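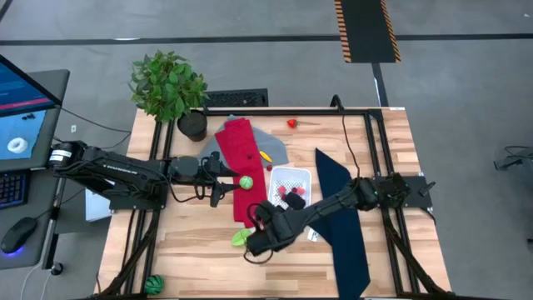
Política bimanual treinada com poucas demonstrações: como vocês medem o resultado de forma justa?

Publicado na seção Robótica e aprendizado de máquina
Etiquetas: bimanual, imitação, avaliação, câmera fixa

Oi, pessoal! Estou trabalhando num projeto de mestrado com dois braços montados em lados opostos de uma bancada de madeira, e a tarefa é juntar frutinhas e legumes pequenos dentro de um cesto branco de plástico. O braço esquerdo pega o que está mais perto dele, o direito cuida do lado do cesto, e os panos ficam estendidos de propósito, porque eu queria que a política aprendesse a pegar objeto apoiado em tecido enrugado e também direto na madeira.

O método se chama Rosar (nome interno do nosso grupo, não procurem em lugar nenhum, ainda não saiu). A ideia é dividir cada demonstração em trechos curtos e, na hora do treino, recombinar trechos do braço esquerdo com trechos do braço direito, desde que as duas garras não cheguem perto demais uma da outra. Com isso a gente multiplica os dados sem teleoperar mais nada. Gravei 1027 demonstrações e estou muito animado com o que saiu: com a recombinação, a taxa de sucesso foi de 86%, e os movimentos ficaram bem mais fluidos do que na versão treinada só com as demonstrações originais.

Só que meu orientador fez uma pergunta que me deixou sem dormir: 86% de quê? Eu contava como sucesso "o item terminou no cesto". Mas aí tem caso em que o item cai na borda e rola para dentro, caso em que a garra arrasta o pano junto, caso em que o braço direito espera uma eternidade para sair da frente. Tudo isso entra como sucesso.

Minhas dúvidas, então:

Vocês contam por item ou por episódio completo (cesto cheio, todos os itens guardados)?

Como fazem para que a posição inicial dos objetos seja comparável entre dois métodos? Eu espalho na mão e tento variar, mas desconfio que espalho "mais fácil" quando estou torcendo pelo meu método, rs.

O item verde folhoso é de longe o mais difícil. Tiro da média ou deixo?

Uso a câmera fixa para gravar tudo, então posso reavaliar os vídeos antigos se mudar o critério. Obrigado desde já!

skuduvau_lab

nisuvora

Que projeto gostoso de acompanhar! Adorei a ideia de recombinar os trechos, e quero muito ver isso publicado. Vou por partes.

Item ou episódio: relate os dois. A taxa por item mostra se a preensão é boa, a taxa por episódio mostra se a política aguenta a sequência inteira. São números que se afastam bem rápido. Se cada item tem 86% de chance e você precisa guardar nove, supondo que um não influencia o outro, a chance de terminar o episódio sem nenhuma falha fica perto de um em quatro. O leitor que vê só o primeiro número imagina um robô muito melhor do que o real. E o inverso também acontece, tem política que erra e tenta de novo até conseguir, e aí o episódio sai melhor do que a conta sugere. Se a sua tenta de novo, isso é um resultado lindo e merece um parágrafo só dele!

Posição inicial: sorteie antes. Faça uma lista de disposições num arquivo, com coordenada e orientação de cada objeto, inclusive dos panos, e rode os dois métodos na mesma lista. Para arrumar a bancada igual, eu sobreponho a imagem de referência, meio transparente, à imagem ao vivo da câmera fixa e vou ajeitando os objetos até coincidirem. Parece chato, mas depois de uma tarde você pega o jeito. Pano é o pior, a ruga nunca volta igual. Eu aceito uma tolerância no contorno e anoto isso no texto.

Alterne também os métodos durante a sessão. Disposição 1 com A e depois com B, disposição 2 com B e depois com A, e assim vai. Se você roda A inteiro de manhã e B inteiro à tarde, a luz muda, o motor esquenta, alguém esbarra na câmera, e tudo isso cai na conta de um método só.

Para a sua desconfiança de estar torcendo (todo mundo torce!), peça para outra pessoa rotular os vídeos sem saber qual método está rodando. Como você já tem a gravação, é só embaralhar os arquivos e trocar os nomes. Use um critério escrito, de preferência em níveis:

0: não tocou ou derrubou o item
1: segurou, mas soltou fora do cesto
2: no cesto, com contato indevido (arrastou pano, bateu na borda, precisou de ajuda da sorte)
3: no cesto, limpo

Com níveis você não precisa discutir se o item que rolou para dentro "vale". Ele é nível 2 e pronto. E dá um gráfico ótimo, porque às vezes dois métodos empatam no total de sucessos e um deles tem o dobro de limpos.

Item difícil: deixa! Publique a tabela por objeto. Bolinha, item alongado e coisa folhosa são problemas de preensão diferentes, e quem for reproduzir o seu trabalho vai querer saber exatamente isso.

Uma coisa que você não perguntou: compare também com uma versão treinada na mesma quantidade de passos de otimização. Com a recombinação, o conjunto fica maior, e se você treina por épocas o seu método recebe mais atualizações do que a referência. Já caí nessa no Smadi e tive que refazer metade das curvas.

dois_bracos

Conta por episódio. Por item todo mundo fica bonito.

E vê se a restrição de distância entre as garras vale para o antebraço também, os cabos pegam.

garra_feliz

Complementando a resposta comprida da nisuvora, que está excelente: coloque intervalo de confiança. Com poucas rodadas, a diferença entre 86% e 80% pode não querer dizer nada. Usa Wilson, tem pronto em qualquer biblioteca de estatística.

Sobre o tempo de espera do braço direito, eu mediria separado. Registre os instantes em que cada braço está parado e divida pela duração do episódio. No seu método isso me parece até mais interessante do que a taxa de sucesso, porque trechos recombinados podem ensinar os dois braços a trabalhar ao mesmo tempo, coisa que quem teleopera quase nunca faz (a gente move um, depois o outro). Se o Rosar reduz o tempo parado em relação às demonstrações humanas, puxa, põe isso no título!

Também guardaria 2 objetos fora do treino para testar no fim. Pode ser uma bola de outra cor e alguma fruta de tamanho parecido com as suas.

skuduvau_lab

Gente, muito obrigado! Já montei a lista de disposições e uma colega topou rotular às cegas. Sobre o antebraço: a restrição só olhava a ponta da garra mesmo, vou corrigir. Treinei por épocas, sim, então lá vou eu retreinar a referência. O tempo parado eu consigo calcular hoje ainda com os registros que tenho, posto o gráfico aqui quando estiver pronto. A rodada nova de testes fica para agosto.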